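Clause 48

By Elínborg Vídalín
17/04/2026

Orham had written the handling rules in October, all 20 pages of them, and Laxdal had been sent to find out whether they meant anything. She had her doubts. She had read Workley's rules the year before, and those had been followed to the letter until the first day of use.

Clause 48 was the fruit one. "Soft produce shall be supported from below or held by the stem. Force shall not exceed that needed to hold." Needed according to whom? She wrote that in the margin and underlined it.

"It passes," said the man from Orham.

"Passes what?"

"The clause."

She looked at the grapes, then at the page again. The clause would have passed a bench vice, provided somebody had asked it nicely.

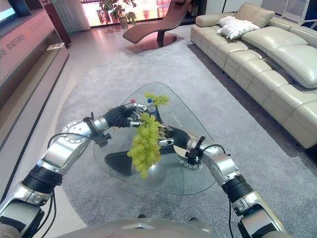

Both hands at the grapes, over the glass table.

He talked about the trials. There had been over 400, he said, and she asked who had kept the bad ones. He said they were in a separate folder. She asked to see the separate folder. He said it was at Panport.

So she went through the rules again while he made a call. Clause 3 said a person must be able to stop the work at any time. It didn't say which person, or where they had to stand, or whether they were allowed to be at lunch. Clause 48 had plenty on lifting. On putting down, on a hand resting on fruit that was already on the table, it had not one word. 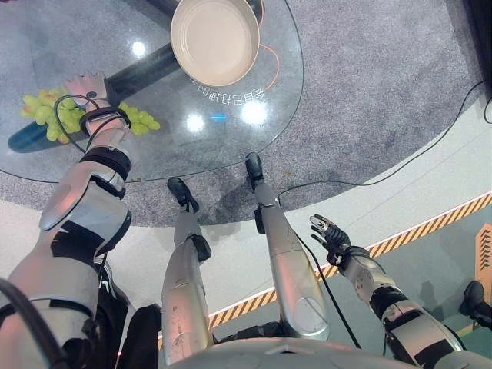 Kemp asked, over the phone, whether she was going to sign or not, as Panport couldn't hold the delivery for the sake of a comma.

"It isn't a comma," Laxdal said. "There's half a rule missing."

"Could you sign the half that's there?"

She thought about that for longer than she liked. Then she wrote "lifting only" beside her name, in letters large enough to be awkward to crop, and asked again for the folder.

Recent fiction
The Lift Inspector's Holiday
Two Keys for Panport
A Quiet Word with Workley
Night Rates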